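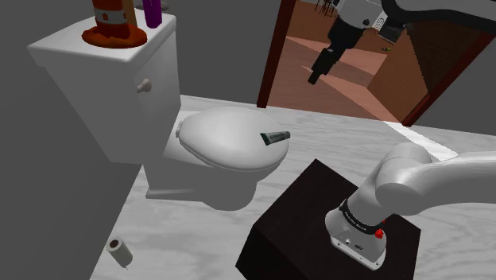
Open day at the Putonura assembly

I finally went to the assembly's open day, and I'm so glad I did! I got there at 11 with my friend Kiri Kingi, and we were put in a group of 39 — way more people than I expected for a tour of a legislature.

Our guide was Mereana Hoani, a clerk who has worked there through 6 speakers. She took us onto the floor (the seats are squeaky, I tried two) and then down to the committee rooms, where they were setting up for a hearing on the new court appointments bill. Bevan Rakena, one of the members from Cestholm, stopped to chat and got an earful from Kiri about bus fares. He took it pretty well.

My favorite part was the records room. They keep every amendment on paper, and the budget bill alone had 3000 pages in it. Mereana let us leaf through one from last May, with all the crossed-out lines and scribbled initials. 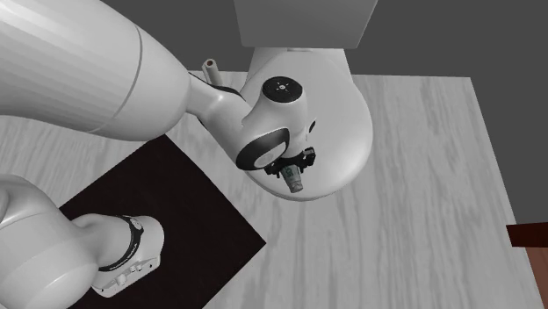 Can you watch a vote without joining a tour?

The public gallery is open whenever the members are sitting. Just bring ID and leave your bag at the front desk.

We had lunch on the steps afterward, and Kiri was still going on about the buses.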